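Wednesday, October. Back room, Irnley

Writing this up before I forget half of it. Today was meant to be transcript cleaning for the founders series (women who started companies before 1990 and kept them going), and it ended up being mostly an argument with myself about how we ask the money question.

Where we are: 20 interviews recorded, all typed up, the last two still full of gaps where the café noise got in. I read the whole lot through again this morning with a pencil and marked every place where somebody talks about their first borrowing. It comes up in nearly all of them, and nearly always sideways. We ask "how did you finance the business?" and get a tidy paragraph that has clearly been told at a hundred dinners. Then ten pages later, when we're asking about premises or childcare or whatever, out comes the real story!

Best one is still the Gavalas interview. Asked straight out, she gives us the bank loan and the supportive branch manager. Page 31, while talking about vans, she mentions the bank wanted her brother-in-law's signature and he took 70 days to get round to it, so she ran the first season on deposits from customers. That is the chapter, as far as I'm concerned, and it came from a question about vans.

So, new rule for the next batch: leave the money question out of the first half altogether. Start with the first thing they bought for the business and let them wander. I tried it on the Solau call this afternoon (the bedding and table linen firm) and it went so much better. She started with a second-hand press and got to her first loan by herself inside quarter of an hour — 1,000, from an aunt, paid back in tablecloths for years.
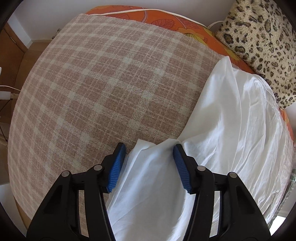
Gripper with blue pads on a fold of white sheet.

Other things from the Solau call, while I have them. She refused the first big department store order because the payment terms would have sunk her, and she is still cross that everyone calls that "luck". She doesn't like the word pioneer. She'd rather be asked about margins. I'd like to open the chapter with that, but check with her first, I promised she could see quotes before they go anywhere.

Recording was clean apart from a bit near the start where my levels were far too low. I've noted it on the file. Must remember to do the sound check with them talking and me talking, I only ever check their side.

Wundusau is still a blank. Two letters, one phone message, no reply. I don't want to pester. One more letter, handwritten this time, and then I leave her in peace and we go with what's in the old trade press.

Page count for the combined transcripts is now 548, before the last two are fixed. Too long to keep reading straight through every time I want one line, so I've started an index in the green folder: money, family, premises, staff, selling up. It's patchy. If you are using it, please add to it in pencil and put the page number, I can't do anything with "see Gavalas, somewhere near the end".

Still to do
Fill gaps in the two café recordings
Rewrite the question sheet with money moved to the back
Letter to Wundusau
Send Solau her quotes
Buy batteries, again

Question I keep coming back to: do we print the polished answer and the later one side by side? It could look as if we're catching people out, and I'd hate that, they've been so generous. But the gap between the two is the most interesting thing we've got. Going to draft the Gavalas pages both ways and see how each one reads cold.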